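Search this blog...

Sunday, by the kitchen radiator
Posted by Moreira

Filed under: Bits and bobs, Fixing things, Old computers

So the old tower is in pieces again. I know, I know. I said in the last post that I was done with it and it was going to the tip, and then I went to move it out of the hallway, felt the weight of the thing and got all sentimental. They don't make them like that any more (they do, I'm sure, but not for what I paid).

If you're new round here, I bought it second-hand years ago from Dotus, the little repair shop that used to be next to the launderette, for the grand sum of 77 pounds. It did all my letters, all my photos and one very long and very bad novel. Then it started taking so long to wake up that I could put the kettle on, make the tea, drink the tea and come back to the same little spinning circle. After that it just beeped at me.

Beeping, I've since learned, is the computer trying to be helpful. Mine went long, short, short, pause, and then again, and I sat on the floor with a pencil writing it down like somebody in a war film. I rang the helpline at Winar, where I get all my spares now, and the lad there said it sounded like memory and had I tried taking it out and putting it back in? I had not. I'd been blaming the hard drive for months.

Getting the side panel off took me longer than everything else put together! Two of the screws came out sweetly and the third had a head like a worn-down pencil rubber. I tried the elastic band trick (lay a fat elastic band over the screw, press hard, turn slowly) and it worked on the second go. I did a little dance. Then I laid the whole case down on its side, which I'd recommend to anyone, as it's so much easier to see what you're about when you're not peering in sideways with a torch between your teeth.

And the dust! I won't go into detail in case you're eating, but there was a grey felt slipper's worth of it in the fan alone. I took mine out to the back step with a soft paintbrush and a can of air, and I held the fan blades still with a finger as I went, having read somewhere that you shouldn't let them whizz round.

The thing that always surprises me about the inside of a computer is how much of it is just wires and boxes. The power supply is a box, the drives sit in a metal cage, and there's a great plait of orange, yellow and black wires going down past the board. The memory is tiny by comparison, a thin little stick that you could lose down the side of the sofa. You line it up over its slot, notch to notch, and push.

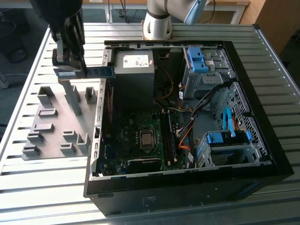 Vinero left a comment on my last post saying you should always press both ends of the stick down evenly until the clips snap up by themselves, and that most "dead" memory she's come across was only ever half in. She also told me off for working on the carpet. Fair enough! I've moved to the kitchen table, where I can keep one hand on the radiator and feel very professional about static.

She was right about the clips, too. I'd been far too gentle. It takes a proper shove, more than feels polite, and there's a lovely click when it goes home. I took my old sticks out, wiped the gold edges with a clean dry cloth, and put them back one at a time, starting the machine up with each one on its own. One was fine and the other gave me the beeps, so at least I had my culprit.

A replacement was 4 pounds from the bargain tray at Winar, plus postage that cost nearly as much. I did look at what a whole new computer would set me back and the cheapest one I liked the look of was 327 pounds, so I closed that tab quite quickly and had a biscuit.

Things I'd tell myself before starting next time: take a photo of the cables before you unplug any of them. Put the screws in an egg box. Don't do it hungry. And pull the plug out of the wall first, obviously, then press the power button once so there's nothing left lurking.

The new stick is due in the post this week. I've still got the drive to sort out, and I'm dithering over whether to swap it for one of the quicker sort while the side's off anyway. If any of you have done that on an old tower, let me know how you got on with moving everything across, as I've got all my photos on there and I'm a bit nervous.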